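Balloon stands and a blue cap: an update from Girstead

Posted March 11, 2020 by Golshifteh Azimi

I promised you all a progress report on the table decorations for the Trollow spring supper, so I popped over to Girstead after work to see how Marjan Akbari is getting on. Quite well, as far as I could tell! She's making 138 of them, which sounded mad to me when she first said it over the phone and still sounds a bit mad now.

If you missed the last bit of news, every place setting gets a little soft balloon in patchwork colours, with a ring stand to go with it. The ring lies flat, with a bar across the middle and a thin rod going up, and the balloon has a bit of string underneath. Marjan drew the first version on the back of an Akbari family recipe card (lamb and dried limes, she wouldn't let me photograph it) and has changed the ring three times since. I liked the second one best but I've been outvoted.

The big white work table has certainly been used, it's covered in smudges and marks. I want to keep it exactly like that.

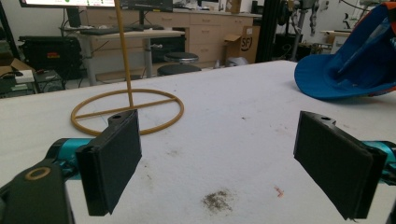
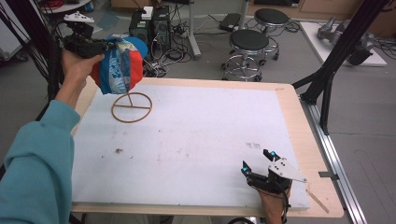
What's still to do

Plenty. The balloons themselves are nearly all sewn, and the red, blue and white ones are my favourites, though Marjan prefers the plainer lot she did over the winter. The stands are slower going. She had 11 left to sand when I got there and we got through a few of them while the kettle was on, and then I had to run for the bus.

We've also had a change of plan on numbers. Trollow can seat 164 if they open up the side room, and Drustimach (the café people doing the food) would like to know fairly soon whether we're going for it. That would mean more balloons, obviously, so please say now if you can sew a straight seam! Mine wander all over the place, I'm on string duty.

The supper is in May and tickets are with me as usual. Bring any spare red or blue cotton to Girstead, even small pieces, and leave it in the basket by the door.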